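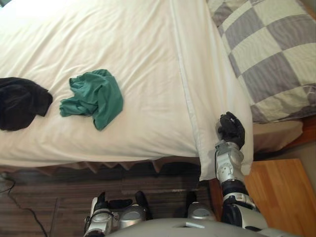 *The right hand at the edge of the sheet, near the mattress corner.*

**Bed-making trials: what 400 attempts showed**

The home tasks group at Broddale has finished its first full set of bed-making trials. Xiaoqing Liang and Chepkoech Ogola ran 400 attempts over 24 working days in the Leltthorpe test apartment. Each attempt covered one step of the job: find the loose part of the sheet, take hold of it, and bring it back over the mattress.

The group compared two ways of training the grasp. In the first, the robot learned only from full demonstrations, start to finish. In the second, Sihan Zhong cut the same demonstrations into short pieces and gave extra weight to the moments just before the fingers close. The second method did better on plain sheets. It lost most of that lead when clothes were left on the bed, and the group is still sorting through those cases.

Most failed grasps were of one kind. The fingers closed on a single layer when the sheet had folded over itself, and the fold slipped out during the pull. Yichen Fang is testing a short pause and a second look from the head camera before the pull starts. It adds 3 seconds to each attempt.

The next round will use 5 types of bedding, including a fitted sheet, and will start in September. A draft write-up is in the shared folder under "Hitberg." Send comments to Chepkoech, and please put the trial number on anything that refers to a specific attempt.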